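Print this page | E-mail to a friend

Brush sheds hairs and won't hold a point. Did I ruin it?

Asked 01/01/2008

I started brush calligraphy in December with a mixed hair brush, medium size, from a shop in Wendport. For the first two weeks it came to a nice point. Now the tip splits in two when I press down, and I pick a hair or two off the paper every time I practice. I use bottled ink and rinse the brush under the tap when I finish. It goes back in its plastic cap afterward so it doesn't get bent. Is it a bad brush, or am I doing something wrong? I paid 6 dollars for it, so I won't cry if it has to go, but I don't want to do the same thing to the next one.

3 comments

Answer 1

It's the cap. Throw it out. Caps are for shipping, and a damp brush shut up in one will rot at the base where the hair is glued in. That is where your loose hairs come from.

The splitting is most likely old ink up near the handle. Bottled ink has a binder in it and sets hard. Soak the hair in lukewarm water for an hour, only the hair, not the handle. Press it gently between your fingers from the base down and keep going until the water runs clear. No soap the first time. Then shape the point and hang it up with the tip down.
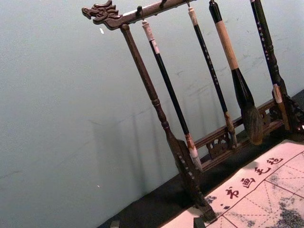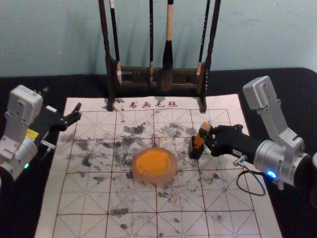

You don't need to spend much on this. I hung mine from a nail by the kitchen window for years. If your brush has no loop on the end, tie one on with thread and a dab of glue. Keep it out of direct sun and don't put it over a heater.

Losing a few hairs in the first weeks is normal. If it is still shedding after a month of drying it properly, the glue has gone and you need a new one.

Share (5) | 2 comments

Answer 2

Could just be a cheap brush. I had one from Virnus that did that from day one and nothing helped. My Soylu has been fine.

Share (0)

Answer 3

Agree with the first answer about the cap. Also check your ink. Some bottled inks are made for dip pens and have shellac in them, and you will never get that out with water. The label should say it is for brushes. Wet the brush fully and blot it before you load it, too, so the ink doesn't dry in the upper part of the hair while you work.

Share (1) | Print this answer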